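About Tistwood

Hi, and welcome! I started Tistwood to do bin picking for small warehouses – getting an arm to lift one mixed-up item out of a bin and set it down in the next one over. We've been at it long enough to have a pretty good failure story, and I'd like you to hear it from me first.

In March, on the Brurnance job, an arm pushed down into a bin wall and kept pushing. The force limit had been typed in wrong (by me!) and the stop came late. The gripper was wrecked, a line was down for 53 hours, and thankfully everyone was well clear. I drove over that night with a spare and a lot of apologies.

Since then, every setting gets read back by a second person, and each new item set goes through 1216 test picks at low speed before we ship. Corners get the most attention – that's where Brurnance went bad.
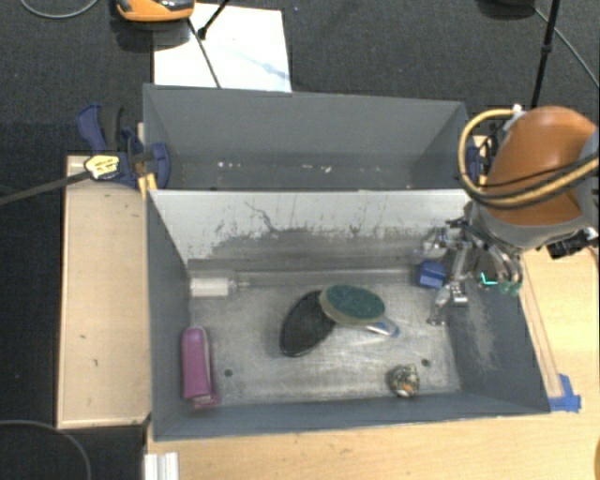
Do you still use the software from the Brurnance job?
We kept the grasp planner and threw out the old stop routine. The new one is called Vakwood, and it runs on every arm we have out, 25 at the moment.

Want to see our fault log? Write to the shop and I'll send it over.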